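Otent Parallel Gripper Kit with Wrist Camera
By Verstraete Bench Robotics
Item status: in stock, ships from Jokivton

The Otent is a two-finger gripper for small desktop arms, sold with a wrist camera and a matching hand-guided leader arm. It picks things up. It also puts them down, which we have come to think of as the harder half of the job.

Cups are the usual first task, and a fair test of anybody's patience.
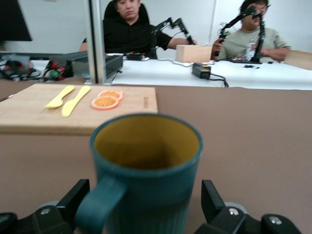
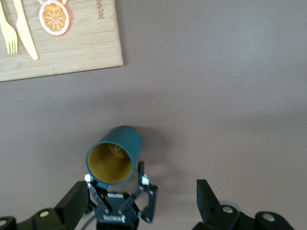
Gripper fingers and a mug with a mustard-yellow interior, from the wrist camera.

A mug is a rude object to hand to a robot. It's round, it's slippery when it feels like it, and if it has a handle, the handle will be wherever your program didn't expect it. Owners of the first Otent told us so at some length. The current version has longer fingers, a slower closing speed by default, and a force limit you can set before you get out the good china – though we would still leave the good china where it is.

Teaching is done by hand. Hold the leader arm, move it the way you'd like the other one to move, and the software records the motion along with the camera view. Most people get a passable pick and place on the first afternoon. A graceful one takes longer, and some customers have made peace with passable.

What's in the box

Otent gripper, assembled
Wrist camera and bracket
Leader arm with table clamp
Power adapter and cables
2 sets of replaceable finger pads
Hex keys, in a bag you will lose

What you supply

A follower arm with the Brelledside mounting pattern, a computer with a free USB port, and a table that doesn't wobble. We get more support mail about the table than about the other two combined.

Fitting

Three screws and one cable. Allow 23 minutes if you read the sheet first and an evening if you don't. Route the cable with some slack at the wrist, then turn the joint through its full travel by hand before you switch anything on. If the cable goes tight, you have just saved yourself a cable.

Known complaints

The fan in the power adapter is louder than we'd like. A quieter adapter is due in April and will fit existing kits.

The pads pick up crumbs. Wipe them with a damp cloth and let them dry before the next run.

The calibration routine asks you to confirm each step, including the step where it asks whether you want to confirm each step. This can be switched off in the settings menu, under Confirmations. It will ask you to confirm.

Warranty and returns

Parts are covered for 46 weeks, gears included. Finger pads are not covered, as wearing out is what they are for. Unused kits can be returned to the Jokivton address with the original packing. Please include the hex keys if you still have them.

Page updated February 2018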